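Rural and Small-Town Planning, Unit 5
The street at the edge of the town
Handout for the second seminar, 21/12/2021

What we did until now

In October we worked with the centre of Prata: the square, the arcades and the two market streets. The material was easy to love. Today we go to the other end of the town, to the road which leaves it in the direction of Letau. Many students ask why we should spend a seminar on such a street. My answer is that most people of Prata use it more often than the square, and that the town has 3,867 inhabitants and most of the new jobs are out there.

Words we need

Carriageway: the part of the road for moving vehicles.
Verge: the strip of grass or earth beside the carriageway. It can carry trees, posts and signs, and it takes the rain water.
Parking strip: a band along the road, often with another paving, where vehicles stand parallel to the traffic.
Frontage: the line of the buildings towards the street, together with the ground in front of them.
Please do not mix verge and frontage in your essays. In the last essays this happened very often.

How a road edge is built up

An old road out of a small town usually grew in layers. First came the farm buildings, with the gable or the long side to the road and a yard beside. Later, when land was cheap and lorries could reach it, the flat commercial buildings were added in the gaps. The parking came last, and it had to take its place from the verge. For this reason the parking strip is seldom regular. It stops for a tree, it starts again after a gate, and sometimes it is wider in front of one business than in front of the next.

The surface is important too. If the strip is paved in another colour than the carriageway, drivers read the road as narrower, even when no kerb stands between. In the Irnero report (chapter 2, in the reader) you find this effect described for villages under 3,000 inhabitants. Read it with care – the authors measured only in dry weather and only in daytime.

Looking at the left side

For the exercise we take only one side of a street, the left one.
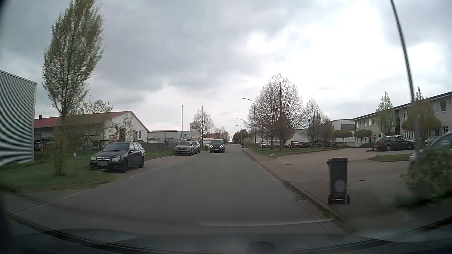
When you make your section drawing, begin at the middle of the carriageway and go outwards. Write the paving, then the grass, then the buildings. The reddish strip where the cars are parked should be its own band, also when a car stands partly on it. Mark the trees with their trunks, because the trunk is what takes space on the ground. The crown you can draw with a light line.

After this, look at the roofs. The red pitched roof and the low white commercial building beside it belong to different ways of using land, and your text should say in two or three sentences what each of them asks from the street: access, a yard, a sign, a place to stop.

For the next time

Draw the section in scale 1:100, by hand or with Plollance. Add half a page of text with one proposal for the verge. The proposal must keep the parking – it is too easy to take it away on paper. Please bring the drawing printed.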